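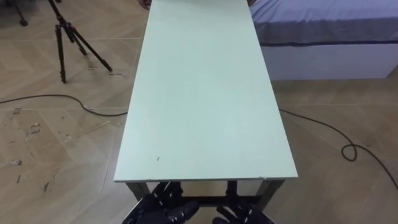 Figura 4. Mesa vista pela câmara da cabeça do robô, com as duas mãos em baixo, junto ao bordo mais próximo.

4.2 Recolha das demonstrações de transporte conjunto

Confesso que a mesa foi a minha tarefa preferida de todo o estudo, e também a que mais tempo me roubou. Nas tarefas anteriores o operador ensinava o robô sozinho, por controlo remoto, e no máximo tinha de lutar com um objeto pequeno que não se mexia por vontade própria. Uma mesa segurada por outra pessoa é outra conversa! A pessoa puxa, hesita, muda de ideias a meio, e tudo isso chega às mãos do robô através do tampo.

Usei o Pendolell para a teleoperação (a mesma versão da secção 4.1, sem alterações) e o Gendodeo para gravar e alinhar os fluxos de imagem com as posições das articulações. O operador trabalha com a vista da cabeça do robô e com mais nada. Cheguei a experimentar dar-lhe também a vista da câmara fixa, mas ele passava o tempo a olhar para ela e os movimentos saíam todos com um atraso esquisito, de modo que a retirei logo em fevereiro e deitei fora essas gravações.

O conjunto final tem 577 demonstrações. Cada uma começa com o parceiro humano numa das pontas curtas da mesa e o robô na outra, e acaba quando o operador carrega no pedal. Não dei ao parceiro qualquer instrução sobre força ou velocidade — só lhe pedi que não falasse com o operador, para que toda a coordenação passasse pela mesa e pelo que se vê na imagem.
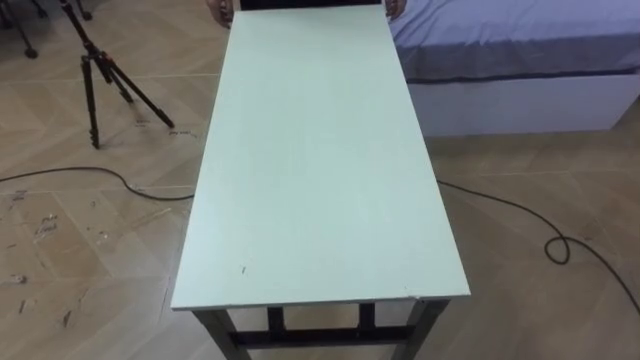
Vol. 9, p. 1889

A vista da cabeça tem uma limitação com que tive de aprender a viver. Quando o robô olha para o tampo, o parceiro fica reduzido às mãos nos cantos do fundo e a uma tira de roupa, e os braços do próprio robô podem nem aparecer. Para uma política aprendida por imitação isto é um bocado cruel: a intenção da outra pessoa tem de ser lida em meia dúzia de dedos. Por isso juntei à entrada da rede as correntes dos motores dos pulsos, filtradas pelo Skindum, e a diferença foi grande, sobretudo nos arranques (ver secção 5).

A câmara fixa serve-me para duas coisas. A primeira é a anotação: é nela que marco o início da preensão e o momento em que a mesa sai do chão. A segunda é apanhar erros que a vista da cabeça esconde, como uma mão que parece bem colocada e afinal ficou ao lado do canto. Marcar isto à mão é aborrecido (muito!), mas as tentativas de o automatizar falhavam exatamente nos casos que me interessavam.

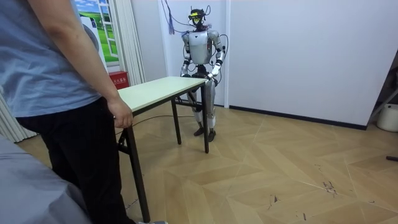 4.3 Critérios de preensão

Considero que há preensão quando as duas mãos do robô estão em contacto com o tampo e as correntes dos pulsos se mantêm acima do limiar durante toda a janela de análise. Ter uma só mão no sítio não chega. Parece óbvio, eu sei, mas na primeira ronda de anotação aceitei casos desses e a política aprendeu, com toda a diligência, a pegar na mesa por um lado e a ficar à espera.

As aproximações em que o operador corrige a posição de um braço foram mantidas no conjunto. Hesitei bastante nisto. Há quem prefira demonstrações limpas, e percebo porquê, só que no nosso caso as correções são quase a única ocasião em que a rede vê o que fazer a partir de uma posição má. Guardei-as com uma etiqueta própria e, no treino, têm o mesmo peso das restantes.

Cada demonstração foi reamostrada para cerca de 2000 passos antes do treino. As mais curtas ficam um pouco esticadas, coisa que não me agrada, mas manter os comprimentos originais obrigava a mexer no carregador de dados do Gendodeo e essa guerra fica para a próxima versão. O modelo, a que chamo Lục no resto do texto, recebe a imagem da cabeça e os sinais dos pulsos; as imagens da câmara fixa nunca entram no treino.

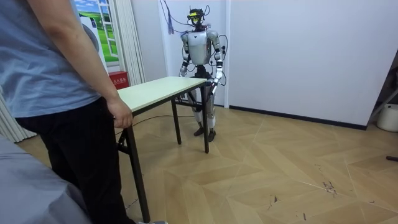 Figura 5. Vista da câmara fixa: parceiro humano e robô em extremos opostos da mesa, com o braço direito do robô descido ao longo do corpo.

Artigos relacionados
Sinais de corrente como substituto do tato em teleoperação
Anotar preensões à mão: notas de um conjunto pequeno
Aprender com as correções do operador
Transporte a dois: quem conduz a mesa?

Contacto da redação | © 2018 Todos os direitos reservados | Voltar ao topo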